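# Keypoints on dark cloth, grasp proposals v2

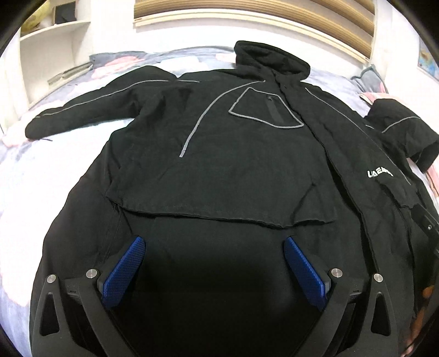 Tornodcombe, February

Finally got the new garment keypoint head running on the black hooded jacket, and it's so much better than I was hoping for! Dark matte fabric has been our worst case all winter. The old model would look at something like this and give us one big confident blob with a hood on it.

Change from last time: stopped normalizing contrast over the whole image. The pale duvet was eating all the range and the jacket came out flat. Now we do a rough mask first, stretch contrast inside the mask only, then run keypoints. The creases come back right away. Ah-rin Ok suggested this weeks ago and I said it would be too slow. It costs 12 ms. Sorry, Ah-rin.

Notes on what the net is picking up:

- Hood apex is rock solid, being dark on pale bedding.
- Left sleeve (left in the image, I keep mixing this up in the labels) is stretched nearly straight, and the gray piping gives it a line to follow almost to the cuff.
- Right sleeve is folded back with the cuff turned over. The old head put the cuff keypoint on the elbow. New one gets it, but with a wide heatmap — I'd like the planner to see that width and not only the peak.
- Front flap hem is the fun one. Thin gray line, a bit wavy, darker creased fabric below it. The net wants to call it the bottom hem of the jacket. With fingertips just under the flap, that's exactly the mistake that matters.

So: two hem classes now, `hem_outer` and `hem_flap`. Relabeled 60 frames by hand to try it and the confusion mostly went away. That's a tiny set and I'm not going to get carried away (I am a little carried away).

Fisheye: I was undistorting everything before inference. Tried skipping that and predicting in the raw image, then unprojecting only the keypoints through the lens model. Cleaner near the corners, where the resampling was smearing the sleeve ends. It also means the blue fingers sit at the same pixels every time, so the finger mask is one static file. Lovely. Deleted a whole module.

One thing to watch: the static mask covers the fingers but I'd forgotten the triangular cut-outs in the black frame. Black plastic next to black fabric, and the segmenter happily glued them together. Redrew the mask to cover both arms, cut-outs included. We lose a few pixels of real cloth and I don't care.

Training run is 3684 frames from the Buroston set plus the relabeled ones. Loss curve looks boring in a good way. Checkpoint is on the Veltel box under `kp_hem2`, config next to it. Please don't use the one called `kp_hem2_final`, it has the left/right swap bug.

Still open:

- [ ] piping gets read as a fabric edge where it curves across the chest and just ends. Maybe a separate "trim" channel?
- [ ] drawstring near the left cuff pulls the cuff point outward
- [ ] pass heatmap covariance to the planner (message format needs a new field, ask Ah-rin)
- [ ] rerun the Hong baseline with the same mask so the comparison is fair

Starting the trim channel next — I already have a branch open.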